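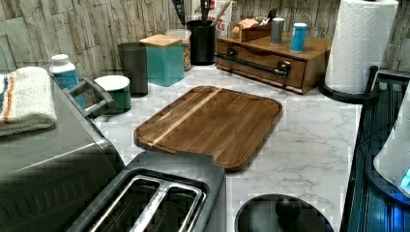 Rail playback notes, Ploro marsh

Search this notebook
Search

Posted Saturday by the bench 2 account

Third week of October on the Ploro recordings. Entry covers sorting, one equipment problem and what to do before the next round.

Cards from the Hiebert side came in full. Total clips after the first pass: 954. Most are wind, frogs or reed noise. The detector was set too loose again and flags anything with energy in the lower band. Raised the threshold one step and reran the north dike cards only. Fewer false hits, but it also dropped two faint grunts I had marked by ear, so I put it back where it was. We will have to keep listening by hand.

Virginia Rail on most nights at the north dike, usually the grunt series, sometimes the "kid-ick" call. Sora on fewer nights, with whinnies mainly before sunrise. No Yellow Rail so far. One clip from the Ratatport culvert has a clicking run that I first wrote down as Yellow Rail. The rhythm is wrong for it and the same clicks turn up in daylight with a breeze, so I now have it as a loose cable tie on the post. Left it in the folder marked "query" so somebody else can listen without my label on it.

Recorder 11 is the problem. It stops at 4:10 a.m. on every card, whatever the start time. Changed the batteries, changed the card, same result. Clock is right. It may be an old schedule file that did not clear when we moved the unit from Gremik. Next step is a full reset on the bench and a night running on the shelf before it goes back out.

Playback: kept to 3 points per evening, one minute of calls and then four minutes of silence. Birds at the second point answered before the speaker was on, so that point goes in as passive and the playback response is left blank. Please do the same if it happens to you — last year's sheets mix the two and I can't separate them now.
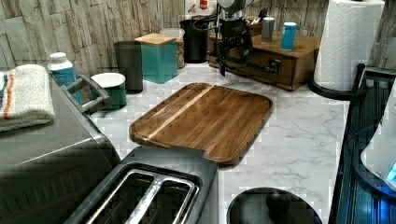 Cutting board and toaster on the counter.

Water level at the Hiebert gauge is down a hand's width from the last visit. There is open mud along the cattail edge with rail tracks on it, too smeared to put to species. I cast one anyway and it is drying under the window.

To do:
— reset recorder 11
— second listener for the query folder
— shorten the file names, the sorting script fails on the long Gremik ones
— ask about boat access at Ratatport before the channel gets too shallow

Spectrograms for the north dike are done up to card six. The rest on Monday.

2 comments | 0 shares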